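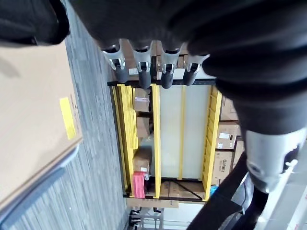

The past quarter went mostly into comparing two ways of driving the four-finger hand on shelf picking, and we now have enough runs to say which controller we want to carry forward. The first is the Drokia position controller that came with the arm. The second is our own force-limited one, which Zlatko Nedeljković finished in April. Most of the picking was done at the yellow rack with the mixed cardboard boxes, because their sizes vary and we did not want to tune the grip to one carton. The black cable leaving the wrist still hangs lower than we would like, and rerouting it is on the list for next quarter.

Home | Projects | Reports | Partners | Contact

Print this page | E-mail this page

Report to Astard, hand comparison work
Prepared by Lejla Nikolaidis, Jul 16, 2022

Runs completed

We logged 1,366 grasp attempts in the period. Of these, 807 used the force-limited controller and the rest used the Drokia one. The split is uneven because the Drokia unit was out for 5 working days with a bad power supply. Hajdu replaced it under warranty.

What we found

The force-limited controller is slower to close but dents fewer cartons. On small boxes we could not separate the two. On large, light boxes the Drokia controller tends to squeeze until the side panel gives, and then the box slips when the arm lifts. Lowering its closing speed helped a little. It did not help enough to change our choice.

The rubber fingertips have held up well under both controllers. We changed one set early on as a precaution and have not needed another.

Two-hand work

Doina Matić started the two-hand trials that were planned for later in the year. So far these are slow approach moves only, with the fingertips brought toward each other and held, so we can check the calibration between the arms.
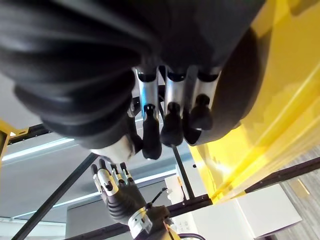 The two hands during the work at the rig, fingertips facing.

The calibration drifts over a long session. We think the mount is warming up, but we have not proved it. Until we know, Doina is recalibrating at midday, and that costs us part of each afternoon — annoying but manageable.

Wrist cameras

The small wrist camera gives a usable view of the fingers, but the hand covers a good part of the picture. We tested a Wadumell bracket that moves the camera outward. It cleared the view and then touched a rack upright twice, so we took it off again. A shorter bracket is on order.

Next quarter

Move all single-hand work to the force-limited controller. Reroute the wrist cable. Fit the shorter bracket and repeat the large-box runs. No change to the budget is requested.

Comments (3)

Ljubica Shehu: Can we get the dent results split by box size before the review call? The summary is fine for the board but I need the table.

Lejla Nikolaidis: Yes, Zlatko has it. I will send it with the run log.

Heiðrún Lykkegaard: We saw similar drift on our arms. Try logging the joint temperatures next to the calibration error, it took us one afternoon to set up.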